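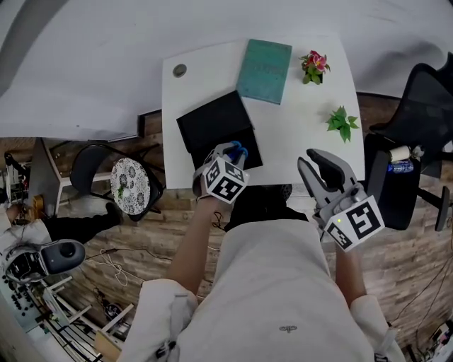
Figure 20. A closed laptop on a white table.

October
By Chaimae El Sherbiny

Chapter 20: Studying One Thing, Working in Another

Many students choose a field of study at eighteen and are asked, for years after, what job it leads to. For engineering or nursing the question is easy. For history, music or philosophy it is harder, and the student often feels she must defend herself at every family dinner.

In this chapter we look at how people carry the skills of one field into the work of another. The word we use for this is transfer. Transfer does not happen by itself. A music student who has practiced the same eight bars for a month has learned patience and careful listening, but she may not know how to say so in a job interview. An employer may not know how to ask.

We will follow three graduates of the college in Pistitz. The first studied geography and now plans delivery routes for Drelter. The second studied old languages and writes instructions for kitchen machines at Istetier. The third left her chemistry degree in the last year - her parents did not speak of it for a long time - and today she runs a small bakery with two employees.

Before you read their stories, take a sheet of paper and write down one course you have finished. Under it, write what you did in that course week by week: the reading, the group work, the late corrections. Leave out the grade. Keep the sheet, as you will need it again in Section 20.3.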